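Our project for the Fumstead home skills class was laundry, and I will admit that Dineo Kruger and I picked it thinking it would be the easy one. We wanted to find a way of folding T-shirts that a person could learn in one evening and still remember in December. We ended up comparing 2 methods, the sideways fold and the plain half fold, and we practiced each of them 17 times on a big table, which was more T-shirt than either of us had ever folded in our lives!

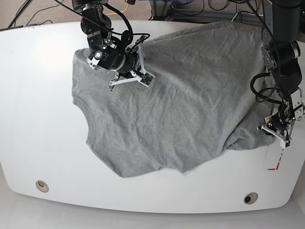
Figure 1. Gray T-shirt laid sideways on the white table, with part of it still bunched.

Smoothing took longer than folding. Intan Jugah, who was kind enough to teach us, had us start at the collar and work toward the hem with flat hands (my habit was to tug at the corners, and she broke me of it very patiently).
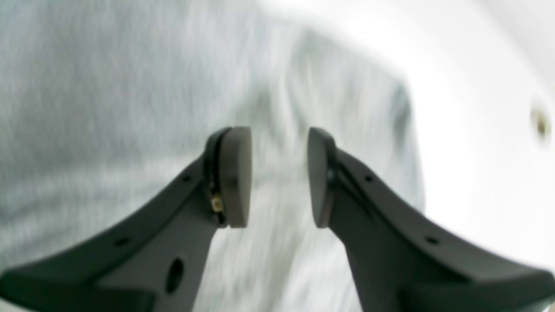

After that we moved on to the sleeves, and Dineo and I disagreed a little. She likes them tucked in first, and I like to leave them until the body is folded. We wrote up both ways, but her shirts came out neater, so hers is the one on our handout, with my version in small print underneath.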